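# Brake drum

A brake drum is the round, hollow part that spins with the wheel on a lot of older cars (and the rear axle of plenty of newer ones). Step on the pedal and two curved shoes push outward against the inside of it, and the rubbing slows you down. I've been writing up old brake parts for the Laltutside motoring wiki for 7 years now, and drums are still my favorite page to fuss over!

## How it works

Each shoe has a lining riveted or glued to it. A wheel cylinder pushes the shoes apart and springs pull them back. On most layouts the front shoe gets dragged harder into the drum as it turns, so it does more of the work — mechanics call this self-energizing, and I love that a brake can help itself along like that.
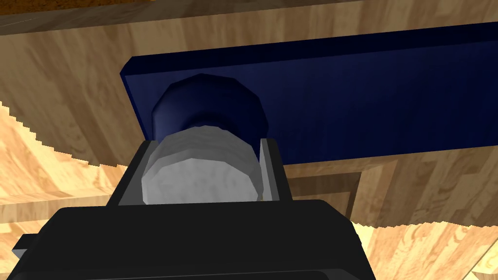
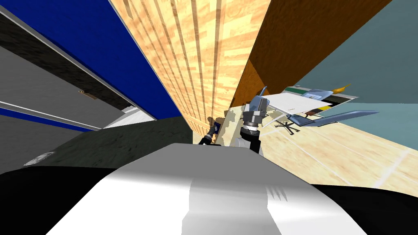
The trouble is heat. A drum holds on to it, and on a long downhill the metal expands away from the shoes, so the pedal sinks lower and lower. That's one kind of brake fade. Discs sit out in the open air and cool off much faster.

## Wear and service

Drums wear a groove where the shoes rub, leaving a lip at the outer edge (the thing that makes them so miserable to pull off). A shop can machine the inside smooth again, up to the maximum diameter marked on the drum. Past that, it's scrap.

## The Mamani drum

My own interest started with the Mamani Risano, a little delivery van built in Drurkton. It had drums at all four corners, 178 millimeters across, and the handbook wanted the shoes adjusted by hand with a square-headed key. Only 1624 vans were made, and the club register has 35 of them still on the road. Spare drums come up for sale most often in September, when people clear out their sheds before winter.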